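Automation on the Plating Line: What Changes for the Staff
Student project report, Workplace Studies
Submitted Friday, March 30, 2018

1. Background

Greteo prepares trays for office canteens from a kitchen in Plostolley. It employs 23 people, and 16 of them work on plating. Our project asked what happens to those 16 jobs when two-armed robots take over part of the placing work. The task we followed is putting one item on one round plate.
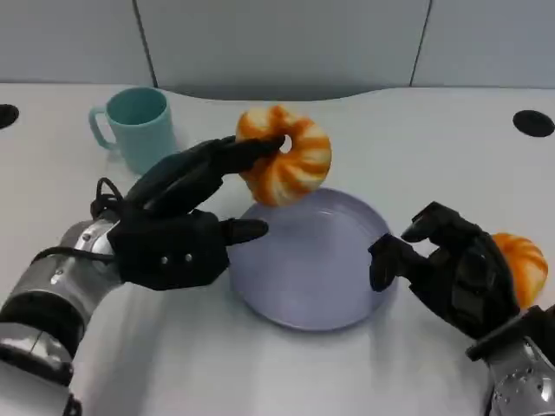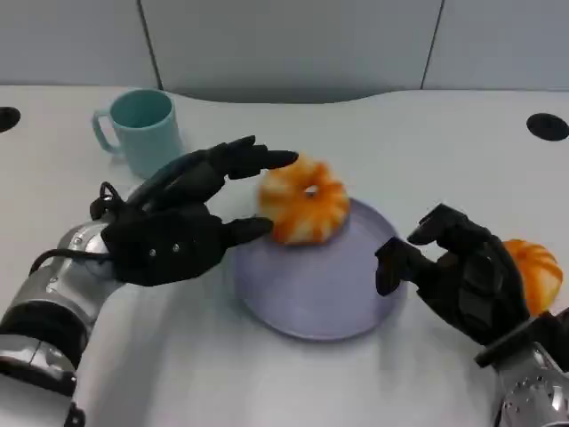
2. What the staff told us

Not all of the plating staff saw the change the same way. Ocampo told us that the placing was never the hard part of the shift, and that the hard part was noticing when a tray was wrong. Ocampo also asked who would be blamed if a bad tray went out after a robot had set it.

We did not get a clear answer from management on that point.

3. Changes in the work

Under the plan, 4 of the plating staff move to checking. They will stand less and look at a screen more. Pay stays the same until June and is then reviewed. Two people said they would miss talking across the table.

4. Limits

We collected 212 survey answers, all from day shifts. Night staff were not asked.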